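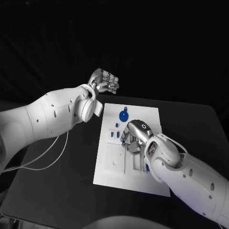 Sornberg Home & Hobby Boards > Puzzles and Games > Sorting: before or during?

drinstead_dave
Settle something for my household. We have a 1,194 piece jigsaw of a harbor at dusk, bought secondhand from the Pernano thrift store, and my wife wants every piece sorted by color before we join a single one. I say do the edge and let the rest happen. We have been at the sorting stage since January. I would like to see a boat before I die.

Ritu Semwal
Your wife is right. Sort first. I use 12 shallow trays and a muffin tin for the oddballs.

T_Coughlan
The muffin tin people have arrived.
Who makes a puzzle with 1,194 pieces anyway? Are you sure it isn't a 1,200 with a history?

drinstead_dave
The box says 1,200. The 1,194 is our figure. My wife counted. It's that kind of marriage.

sanne_dg
So you've spent months sorting a puzzle you know is missing six pieces. I'm on nobody's side here, I just wanted to see it typed out.

Ritu Semwal
Sorting by color only gets you halfway in a dusk scene. Everything is blue. Do shape within color: two knobs, three knobs, and the weird ones. Blue on a white board is a lot easier on the eyes than blue on brown table, too. I work on white foam board and slide it under the couch when company comes.

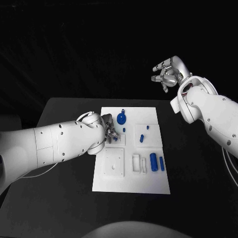
Re: Sorting: before or during?

T_Coughlan
Shape within color is how you end up with forty trays and no puzzle. I did a 1,000 piece Munasinghe lighthouse with no sorting at all, straight out of the box lid, in one weekend.

Ritu Semwal
A lighthouse is a white stick with sky on it, Tomás.

T_Coughlan
It had rocks.

Veerle DS
Edges first, then sort what's left while you look for something else. My mother did it that way and she was wrong about most things, but her puzzles got finished.

drinstead_dave
Showed this thread to my wife. She has ordered trays. Thanks, everyone.

Thread closed to new replies after 2 months of inactivity.

Print this page | E-mail this page

Reader comments

Doğukan A.: Did they ever finish the harbor?

puzzled_in_pernano: I think I donated that one. Check the vacuum bag - well, my vacuum bag. Sorry.

edgesfirst: Veerle has it right and the rest of you need a hobby.

Contact us | Copyright Sornberg Home & Hobby Boards | Back to top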